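Search this site Search Go

Elley Robotics Studio
Week 4 handout: the simulated kitchen

Hi all, and welcome back. I've tidied up my notes from the lecture so you've got something to work from in the lab (they were a mess, sorry to everyone who photographed the whiteboard).

First, housekeeping. The lab machines have the new Arnex build on them now, so please don't copy your old settings folder across. I did that on my own laptop and lost a whole afternoon to it! Start fresh, load the Drusosholm kitchen, and check that the arm goes to its home pose before you touch anything else. If it sags, your joint limits didn't load.

What we're doing this week

We're still on pick and place, but the bench has gone and you're working in a kitchen. I love this one. On the bench everything was flat and the target was always the same height, so you could get away with a fixed approach and a bit of luck. A sink has walls, and it has a divider, and a tap sticking up right where your elbow wants to go. Your planner has to care about all of that.

Each group gets 18 practice runs and then 18 scored runs, with a time limit of 28 seconds on each. The item positions are shuffled every run, so if you've typed a coordinate in by hand I will find out pretty quickly :)

Writing your approach

Split the motion up. Go to a point above the item, come straight down, close, come straight back up, and only then move sideways. Most of the crashes I saw last August came from people going sideways too early and clipping a rim. Yes, it costs you time. Take the time.

For round things, watch your closing force. The default is set for boxes and it will squirt a ball out of the fingers like a wet grape. Start low and creep up. Write down the value you settle on for each item, as I'll be asking for it in your report.

Also think about what your camera can and can't see. Something sitting down in the far bowl may be half behind the divider, and your detector will give you a box around the bit it can see. The centre of that box isn't the centre of the plate! We went through the fix in the second half of the lecture, and it's in the Sheikh notes as well if you'd like the maths done properly.
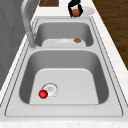
Fig. 3. Sink task in the Drusosholm kitchen, gripper holding a round item beyond the far bowl.

Before you start coding, sketch this view and mark where you'd put your "above" point for the red ball near the drain, and for the brown item on the plate in the far bowl. Then compare with your partner. Bring the sketch along to the lab, pencil is fine.

To hand in

Your code, your run log, and 285 words on one run that went wrong. Pick an interesting failure, I enjoy reading those far more than the perfect ones. Due 1/6/26, through the usual upload page.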